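Stulville Makers Help > Robotics > Faults and safety

Two-arm setup pinches the toast, then e-stops. Do I trust it again?

Asked on a Saturday, edited twice. Status: open

We run a pair of arms on a bench at our shared workshop in Stulville, doing a breakfast routine that was meant to be a crowd-pleaser at the open day. Toaster, plate, a wire basket off to one side for putting things in. The controller is a Crichton, and the sequencing is a Fleketus script that somebody wrote before I joined and commented in the style of a ransom note.

What happens: the right arm goes for the bread in the slot, closes, and starts the lift. About a third of the way up the slice catches, the arm keeps pulling, and the toaster comes along for the ride until the force limit trips. Both arms freeze. The limit is set to 30 and the log shows peaks of 44 before it gives up, which seems to me like more of a suggestion than a limit.

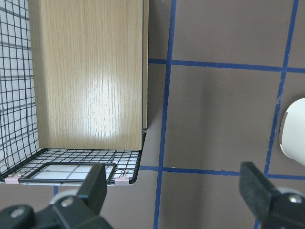

The second fault is at the basket end and I'm less sure it's related. After a recovery the left arm comes back to its place position off by a bit, and twice it has gone down onto the rim. I've checked its path over the basket from the wrist camera. The tape grid on the bench is how we've been measuring the drift, and with the board standing up in the basket like that there isn't a lot of room to be wrong in. It's worse after an e-stop than after a normal pause. Homing again fixes it until next time.

Things I have tried: slower lift, softer grip (drops the toast), harder grip (crumbs, many), restarting everything, glaring.

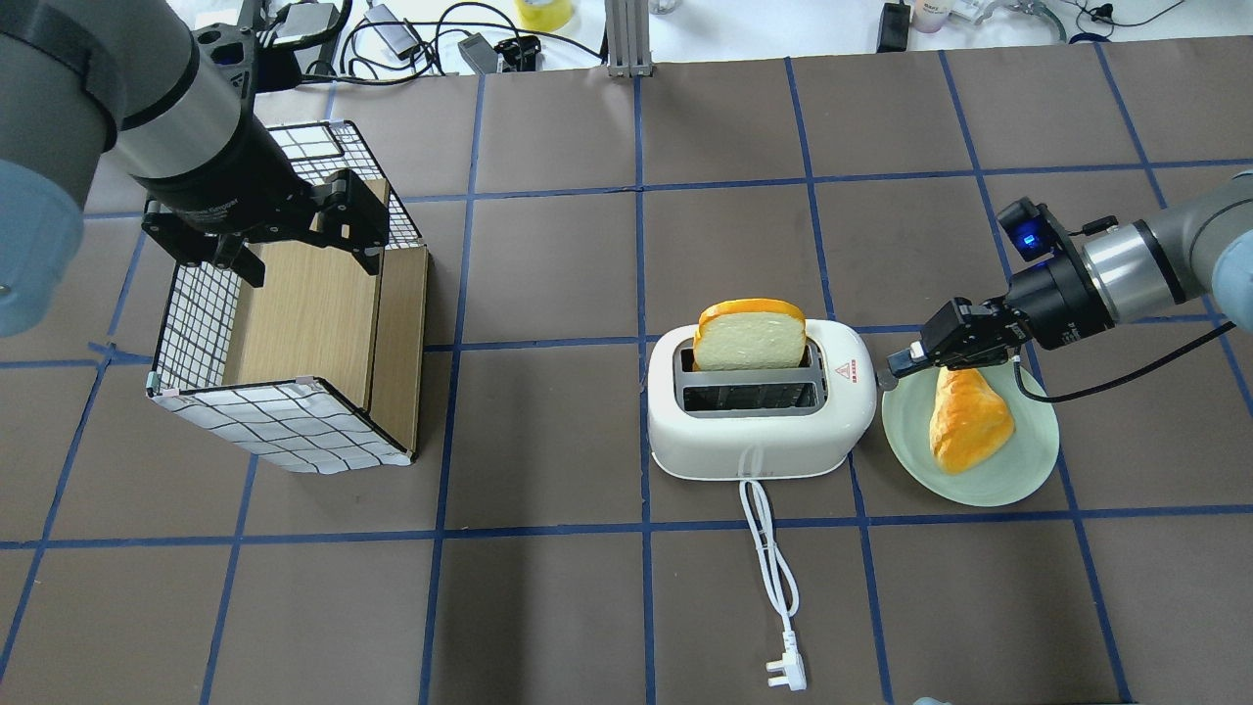 Both arms over the bench, bread up in the rear slot, plug out on the tabletop.

The toaster has never been switched on during any of this, in case anyone was about to type that. My questions are whether 44 against a limit of 30 is normal, and whether I should be standing anywhere near it at the open day in July.

Answer 1 (accepted, 33 votes)

Two faults, and I'd stop running it until the first one is sorted.

The limit is probably doing what it was told. On the Crichton the force setting is compared with a filtered value, and the log records the raw one. If your filter window is long, a quick snag will sail past the number before the average catches up. Look for the filter setting in the safety page and shorten it, then drop the lift speed for the first few centimetres only. Test with a luggage scale hooked to the gripper and something solid, with your hand on the stop button and your other hand in your pocket.

The snag itself is likely angle. If the gripper closes on the slice slightly twisted, the bread wedges against the slot as it rises. Have the arm close, let go, close again, then lift. It looks indecisive but it lets the slice settle. You could also hold the toaster down. A couple of strips of non-slip mat under the feet did it for us.
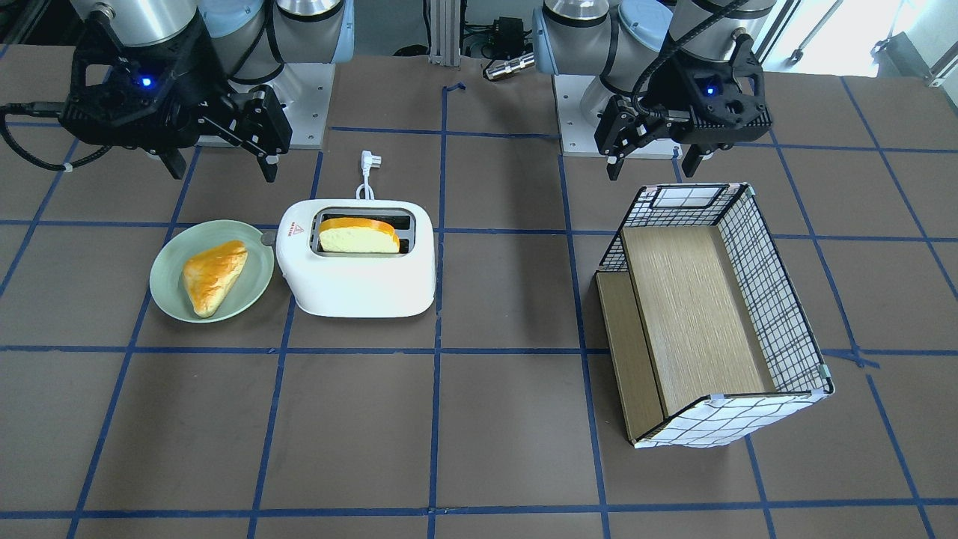
As for the drift, when you e-stop mid-lift the arm is loaded, and on ours the joints sagged a little as the brakes came on. The script then carried on from where it thought it was. Never resume after an e-stop. Clear it, take the bread out by hand with the power off, home both arms, and start from the top. If your Fleketus script has a line near the end that says something like "resume if safe", delete it, as its idea of safe is whatever the last person typed.

If it still lands on the rim after a clean home, that's a calibration problem and you should ask it as a separate question.

And no, don't stand near it. Put a barrier up at full reach plus a bit, colour it something ugly, and stand behind it with everyone else.

Answer 2 (2 votes)

have you tried a bagel

Comment on Answer 2: It would not fit the slot. I did try.

Answer 3 (5 votes)

I agree with most of the first one but would add a check on the cables. We had a Fledow arm that faulted on force for weeks and it was the gripper cable pulling tight at one end of the move. Jog it slowly by hand control through the whole path and watch the cable, not the gripper. Took us 45 minutes to find and most of that was looking for the pendant.

Also your raw peak might be partly the cable. Run the lift with no bread at all and see what the log says. If you get anything over 10 lifting air, there's your culprit, or one of them.

Comment from the asker: Ran it with no bread. Peak of 12, at the same height every time. I've rerouted the cable and it's down to almost nothing, so the snag was at least two snags. Filter is shortened as well and it now trips when it should. Still haven't found the resume line, the comment above that section just says SORRY.

Comment: Search for "cont". Ours was abbreviated.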